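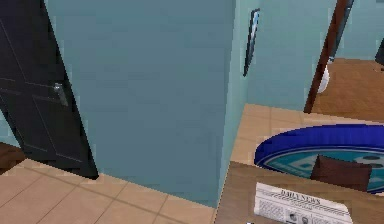

Gralley: banco de pruebas virtual para pinzas, brazos y cámaras

Referencia del producto: Gralley, edición de laboratorio
Fabricante: Jasell
Soporte y formación: Zamudio

Elegir una pinza mirando una hoja de características es complicado. La fuerza de cierre viene en una tabla, la apertura en otra, y lo que de verdad quieres saber (si podrá levantar un periódico doblado de una mesa sin arrugarlo, por ejemplo) no viene en ninguna. Gralley nació para eso: montas la misma tarea en una vivienda simulada, cambias la pinza, el brazo o la cámara con dos clics y comparas los resultados uno al lado del otro. ¡Y engancha! La primera tarde que lo tuvimos instalado acabamos probando combinaciones que ni siquiera estaban en la lista.

Qué incluye

La edición de laboratorio trae 23 viviendas amuebladas, con puertas de manilla, suelos de distinto tipo, mesas, cojines, periódicos y otros objetos de uso diario. Las puertas abren y cierran de verdad dentro de la simulación, con su rozamiento y su tope, y eso permite estudiar el paso de una habitación a otra además del agarre.

Vienen también 45 modelos de pinza ya configurados: de dos dedos paralelos, de tres dedos, de ventosa y de dedos blandos. Si la tuya no está, se importa desde URDF. La pinza Zamitz, que fabricamos nosotros, lleva además los parámetros de contacto medidos en nuestro taller, así que es la mejor para empezar.

Cámaras

Aquí es donde más hemos trabajado en la versión 2. Puedes colocar la cámara en la muñeca, en un mástil o en la base móvil, y cambiar altura, inclinación y campo de visión sin reiniciar la prueba. Recomendamos mirar primero lo que ve la cámara con el brazo recogido — muchas veces basta con eso para descartar una posición. Una cámara baja e inclinada ve muy bien el borde de la mesa y muy mal lo que hay detrás, y es mejor saberlo antes de taladrar un soporte.

Las texturas son sencillas a propósito. El texto pequeño no se lee y los bordes salen algo pixelados en la calidad por defecto; a cambio, se pueden lanzar muchas pruebas en paralelo en un equipo normal. Para trabajar con detección de texto hay un modo de alta resolución, bastante más lento.

Controladores

Control de posición, de velocidad y de impedancia. Cada uno se guarda como perfil y se puede asignar a cualquier brazo compatible. Nuestro favorito para comparar pinzas es el de impedancia, con la rigidez baja al acercarse al objeto: se notan enseguida las diferencias entre unos dedos y otros, sobre todo con cojines y otras cosas blandas.

Una prueba para empezar

Carga la tarea "periódico en mesa", con la pinza Zamitz y la cámara en el mástil. Lanza 43 intentos con la misma semilla, cambia a la ventosa y repite. El informe muestra los agarres logrados, el tiempo por intento y los contactos no deseados con el mueble. Después prueba lo mismo con el cojín — el orden de la tabla puede cambiar bastante.

Requisitos

Linux de 64 bits, tarjeta gráfica con 8 GB de memoria y Python 3.10 o posterior. Funciona sin pantalla, en servidor.

Licencia y entrega

Licencia por puesto o por laboratorio, con descarga inmediata. La formación inicial se hace en Zamudio o a distancia. La próxima ampliación, con cajones y electrodomésticos, sale en junio y está incluida para quien ya tenga la versión 2.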